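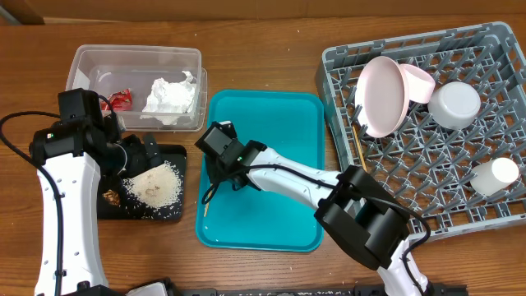

Rice

Graciela Urrutia had been in the apartment on Prirkberg Street for 33 days and still did not have a trash can. She used a clear plastic container that had come with the place. By the end of supper it held a paper towel and a red wrapper.

The rice was on the black tray. Horacio Toledo had tipped the pot over it too fast, talking, and a good part of supper had ended up there in a heap.

"Leave it," she said. "I'll get it."

"I can get it."

"You'd use the good towels."

He moved the turquoise tray nearer the middle of the table and sat back down. He had driven two hours from Tapia to bring her the dish rack, a gray one with prongs, which his sister didn't want anymore. It stood on the right side of the table with a pink plate, two bowls and a cup already in it. Graciela owned three plates and they were all dirty.

"Your mother called me," he said.

"What did she want?"

"To know if you were eating."

She looked at the rice. "What did you tell her?"

"I said I'd see when I got here."

She pushed a few grains back toward the heap with the side of her hand. They stuck to her skin and she wiped them off on her jeans. In the old house her mother had a rule that the table was cleared before anyone said anything serious. It meant that serious things got said at the sink, with the water running, and half of them had to be repeated.

"I'm not going back in January," Graciela said.

Horacio picked up the container and held it out to her. She took the brown scrap off the tray and dropped it in next to the wrapper.

"The rice too?" he asked.

"The rice too."

He tilted the tray and she held the container under it. Some of it went on the floor.

"I told her you were eating," he said. "I called her from the car."

Graciela went to look for the broom.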